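家事ロボットはどこまで来たか　たたむ、しまう、拭くの現在地

洗濯物をたたむ機械がほしいという声は、掃除ロボットが普及するずっと前からあった。床の掃除はかなりの部分を任せられるようになった。食器洗いも、皿を並べるところまで人がやれば、あとは箱型の機械が片づける。ところが洗濯物は、洗って乾かすところまで自動になっても、乾燥機の扉を開けた先がいまだに手作業のままである。

本誌では今回、家庭や店舗の雑用を機械に任せようとしている開発会社2社と、実際に機械を入れてみた事業者を取材した。結論から書くと、2026年型とか次世代とかいった言葉で語られるほどには、現場は進んでいない。ただし、数年前に同じ取材をしたときとは、つまずいている場所が違っていた。

布はなぜ難しいのか

産業用ロボットは、同じ形の部品を同じ場所から取って同じ場所に置く作業を得意としてきた。自動車のドアも、基板に載せる部品も、形が変わらない。つかむ位置を一度決めれば、あとは繰り返しになる。

布には決まった形がない。同じタオルでも、かごから出すたびに違う塊になる。角がどこにあるか、表から見ただけではわからないことも多い。人は布の端を指でたぐり、見えない角を感触で探し、持ち上げて重さで垂らし、形を整えてから折る。この一連の動きを、たたみ慣れた人は手元をろくに見ずにやっている。

家事向けの腕型ロボットを開発するNarkusの担当者によると、最初に手をつけたのは折る工程だったという。平らに広げた布を決まった線で折るだけなら、早い段階でできるようになった。展示会で見せる動画もこの部分が中心になる。来場者の受けはよかったが、試しに使ってもらった家庭からは「広げるのが面倒なのに、広げてから渡せと言われる」と返ってきた。

広げる工程に取りかかってから、開発の進み方は目に見えて遅くなった。端をつかんだつもりが布の中ほどをつまんでいる。二枚重なったまま持ち上げる。片方の手で引くと、もう片方の手から抜ける。失敗の種類が多く、一つ直すと別の失敗が増える。担当者は、折る工程の開発にかかった時間の3倍を広げる工程に使い、まだ終わっていないと話した。

柄のある布も扱いが面倒だという。無地のタオルなら影の出方でしわや折れ目の見当がつく。格子柄は、縮んだり曲がったりした線を手がかりにできる反面、柄の線を布の端と取り違えることがある。同社では、薄手のふきんと厚手のバスタオルとで別々に成績を取っている。平均の数字を出すと、得意な布に引っ張られて実力がわからなくなるからだ。

人の手の動きを記録する

では、機械にどうやって広げ方を覚えさせるのか。かつては技術者が動きを一つずつ書いていたが、布のように毎回形が変わる相手では、場合分けが終わらない。いま多くの開発現場が取っているのは、人がやって見せた動きを大量に記録し、そこから学ばせる方法である。

やり方はいくつかある。ロボットの腕を離れた場所から人が操縦する方法は、機械の体で動いた記録がそのまま残る。そのかわり機械が1台ふさがり、操縦に慣れるまで時間もかかる。人が素手でやるところを撮影する方法は手軽だが、5本の指でやったことを2本爪の機械に置き換えるところで無理が出る。

その中間に、機械の手先と似た構造のつかみ具を人が両手に持って作業する方法がある。つかみ具に白黒の模様を印刷した目印をつけておけば、カメラの映像から、手先がどこでどちらを向いていたかを割り出せる。ロボット本体は要らない。机と布とつかみ具があれば、倉庫の隅でも会議室でもできる。

記録の仕事を請け負うTrostisの作業場では、つかみ具で布を扱う作業を体験させてもらった。机の上の布を広げて、四つに折る。手でやれば数秒で済む。つかみ具を持つと、最初の角を見つけるところで手が止まった。指先の感触がないので、布を1枚だけつまんでいるのか、2枚まとめてつまんでいるのかがわからない。目で確かめようとすると、今度は自分の腕が邪魔になる。

10分ほど続けるうちに、少しずつ要領がつかめてきた。布を浮かせて振る。机の面に押しつけて滑らせる。片方で押さえ、もう片方で端をなでるように送る。手でたたむときには使わない動きが増えていく。作業場の責任者は、それでいいのだと言う。機械に覚えてほしいのは2本爪でもできるたたみ方で、上手な人の指使いをまねさせても機械の役には立たない。

作業者には、失敗したらやり直すところまで続けてもらう。きれいに成功した記録ばかりで学ばせた機械は、一度つかみ損ねると、その先どうしてよいかわからず止まってしまう。滑って落とした布を拾い直す動きが入っていると、復帰できる場合が増えるという。

店舗では何ができているか

家庭より先に機械が入りつつあるのが、店舗や宿泊施設の裏方である。作業の種類が限られ、扱う物もそろっている。タオルは同じ大きさの同じ厚みで、置き場所も変わらない。

小さな宿を営むSarpongでは、タオルをたたむ機械を入れて4か月になる。乾燥を終えたタオルを台に載せると、2本の腕が広げて三つ折りにし、脇に積む。夕方に動かし始め、翌朝には棚に移せる状態になっている。人がやるより遅いが、夜の間に進むので速さはあまり気にならないという。

それでも手は離れていない。積み上がった山の中に、角がずれたものや裏返ったものが混じる。担当者は朝、山を上から見て、ずれたものだけ抜き出して折り直す。台の脇に落ちたタオルは洗い直しになる。浴衣と枕カバーは最初から機械に回していない。枕カバーは口が開いた袋で、広げ方がタオルと違うためだ。

導入してよかったかと尋ねると、担当者は少し考えてから「タオルについては」と答えた。従業員がたたむ仕事に使っていた時間は減った。一方で、機械の様子を見る仕事が増えた。木曜日に客室の入れ替えが重なる週は、結局全員でたたんだほうが早い。機械は止めて、台を作業机として使っている。

飲食店向けに片づけの機械を試しているTonmontは、布ではなくテーブル拭きに的を絞った。皿を下げるところは人がやり、何もなくなった天板を機械が拭く。平らな面を端から端まで拭くのは機械向きの仕事で、拭き残しも少ない。難しいのは、まだ物が載っているかどうかの判断だった。紙ナプキンが1枚残っていると、ごみなのか客の持ち物なのか決められない。今は迷ったら止まって店員を呼ぶようにしてある。呼ばれる回数が多い店では、店員が自分で拭いてしまう。

家に入るまでの距離

家庭用となると、条件はさらに厳しくなる。洗濯かごの中には、靴下も子どものシャツもシーツも一緒に入っている。たたみ方は家ごとに違い、同じ家の中でも人によって違う。しまう場所は引き出しの奥で、半分開いた扉の向こうにある。

置き場所の問題もある。腕が2本ある機械が布を広げるには、大人が両手を広げるくらいの空間が要る。台も要る。使わないときにどこへ置くのかという質問に、開発各社ははっきりした答えを持っていなかった。Narkusは食卓の端に取りつける形を検討しているが、食事のたびに外すのでは使われなくなるとみている。

価格については、どの会社も口が重い。店舗向けは月ごとの貸し出しが中心で、家庭向けに売り切る値段をつけた社はなかった。故障したときに誰が直しに行くのかも決まっていない。冷蔵庫や洗濯機のように街の電器店で面倒を見てもらえるようになるまでには、機械そのものの出来とは別の準備が必要になる。

安全の面では、2本爪の力は弱く抑えてある。指を挟んでもけがをしにくいが、ぬれたバスタオルは持ち上がらないことがある。力を強くすれば持てるものは増え、子どものいる部屋では動かしにくくなる。この加減は各社とも試している途中である。

今の時点で機械に任せられるのは、同じ大きさのタオルを、決まった台の上で、急がずにたたむことまでである。乾いたふきんの山を四つ折りにするのも、見守る人がいればできる。混ざった洗濯物を仕分けて家族の引き出しに戻す作業は、まだ人がやるしかない。

取材した各社に、次に取り組むものを聞いた。Narkusは袖のあるシャツ、Tonmontは椅子の座面を拭く作業だという。Sarpongの担当者が望んでいるのは枕カバーで、これができるなら2台目を考えると話していた。
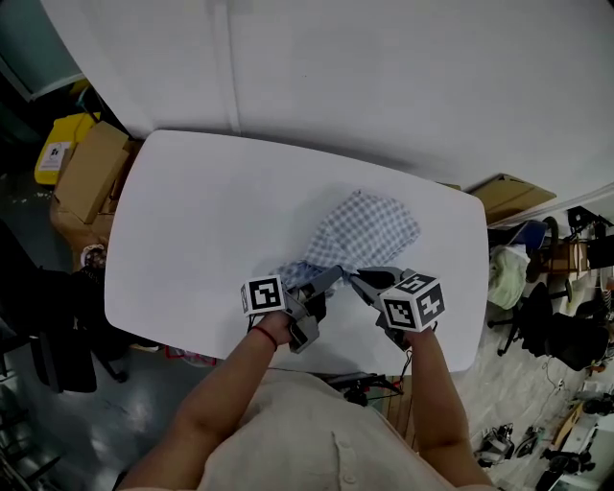 両手のつかみ具で格子柄の布をつまむ作業者。白い立方体の目印がそれぞれについている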